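Play kitchen joins the shelves at Burodley toy library

Sunday, February 18, 2024

Families who borrow from the Burodley toy library can now take home a play kitchen set as well as the usual puzzles, trains and dressing-up clothes. The set went on the loan list this week and can be booked at the Hemirow Road desk or by telephone.

The library has lent out toys since it opened in the old Dal Bello shop. Its catalogue now stands at 3000 items, but pretend cooking has been a gap. A previous kitchen, a large upright unit with a sink, was withdrawn in October after its hinges gave way, and parents have been asking for a replacement.

"We didn't want another big unit," said Teodora Lazarević, who runs the loans desk. "Most people here live in flats or come by bus. They can't get a cooker the size of a wardrobe through the door, and they told us so."

The new set is meant for use on any ordinary table. It has been laid out on a plain white tabletop in the back room so that borrowers can look it over before they decide. There is a round plate in a soft lavender grey, an oval colander in pale green with rows of small holes, a cup with a handle and a small bowl for the food. A red ketchup bottle goes with them.
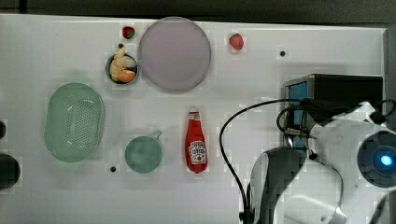 Pale colours were chosen on purpose. Mimoza Mladenović, who buys for the library, said that bright sets tend to look tired quickly, and that she had also wanted dishes that looked a bit like the ones at home.

"My own test is whether a child of two and a child of six would both pick it up," she said. "The little ones will carry a strawberry from one side of the table to the other all morning. The older ones want to run a café and charge you for it."

The strawberries, red with green tops, are the pieces she expects to lose first. The library's old kitchen went through several lots of fruit, and one pear came back after more than a year in the lining of a pushchair. Missing food will not be charged for unless a whole set disappears, she said, but borrowers are asked to check coat pockets and the bottom of the bag before they return it.

A loan lasts three weeks and costs £2, the same as other items in the middle price band. It can be renewed once if no one else is waiting. By Friday evening there were already 30 names on the list, so the library is asking people not to renew during the first few months.

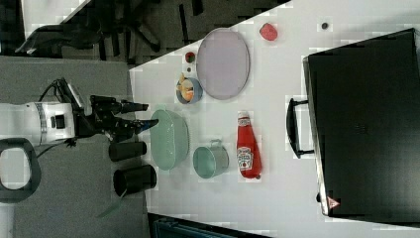

Cleaning has been the main worry for the desk. Everything that comes back is washed and left to dry overnight before it can go out again, and with food toys that takes longer than it does with a jigsaw. Azra Lazarević, Teodora's sister, has written a one-page sheet that goes out with each loan. It asks families to wipe the dishes with warm soapy water, to dry the colander well and to keep the set away from real food if they can.

"They won't all manage that last one," she said. "Mine never did. I found rice in everything."

The part of the set that has drawn most interest is the toaster oven. It has a black body with steel-coloured trim, two black knobs and a blue door that folds down, with a wire rack inside. The older unit only had a painted-on hob, and children soon lost interest in knobs that did nothing but come off.

Tyra Hedlund, a childminder in Burodley who borrows most months, came in to see it and put her name down. She looks after four children under school age and said that an oven door that opens makes a big difference to the game.

"Putting things in and taking them out is the whole point at that age," she said. "They don't mind what's for dinner. They'd bake the cup if you let them." 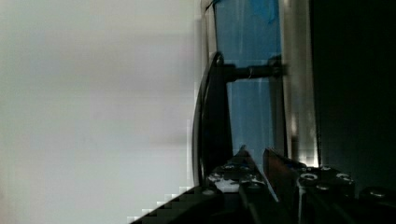
She did have one request, for oven gloves in small sizes. The library does not have any, but Mrs Mladenović said she would look into it, and that anyone handy with a sewing machine would be welcome to make a pair. Tea towels, aprons and a small cloth shopping bag are also on her list. Wooden vegetables that can be cut in half are not, as the library already lends those separately and they can be borrowed alongside the kitchen.

Part of the cost was met by Welness, the family drop-in on the floor above, which will have the use of the set on Tuesday mornings when it is not out on loan. Lumturie Karagiannis, who leads the Tuesday group, said she plans to use it for early language work - naming food, asking for things, taking turns - with parents who speak several languages between them.

"Everyone has a word for bowl and a word for strawberry," she said. "You can get a long way in a morning with that."

Her group has until now brought in pans and plastic tubs from home. She said those would stay in use too, because the children like them and there is always someone who would sooner have a saucepan lid than any toy on the table.

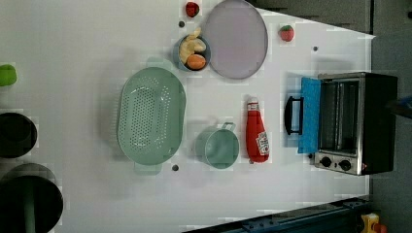 How to book

The play kitchen can be reserved by any member of the toy library. Bookings are taken in person at the Hemirow Road desk or by telephone during opening hours. Members who joined before October need to show their card and confirm their address, as the records have been moved to a new system.

The oven and the dishes are lent together and cannot be split. Please bring a strong bag. A list of the pieces is taped inside the lid of the storage box, and the desk will go through it with you when you collect and again when you bring the set back.

Anyone who still has parts of the old kitchen at home, including the missing tap, is asked to hand them in at the desk. There is no charge for late returns on these.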